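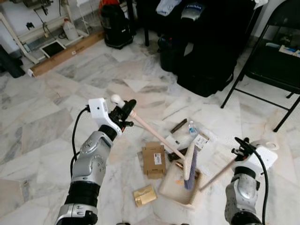 Fig. 2 - broom and dustpan, long handles

Motorcycle Maintenance, Granddale evening course
Session notes, chain and sprockets (G. Correa)

Bike on rear stand, neutral, key out. Check slack midway between sprockets, find the tight spot first - turn the wheel, measure again. Manual figure wins over anything in these notes.

Cleaning: soft brush, chain cleaner, wipe. No wire brush on o-ring chains, it wrecks the seals. Lube the inner run, let it sit overnight.

Axle nut: torque wrench, 87 on the Jendau, look yours up. Both adjuster marks teh same each side.

Hooked teeth = replace chain and both sprokets together.

Read ch. 14 for next time, brakes.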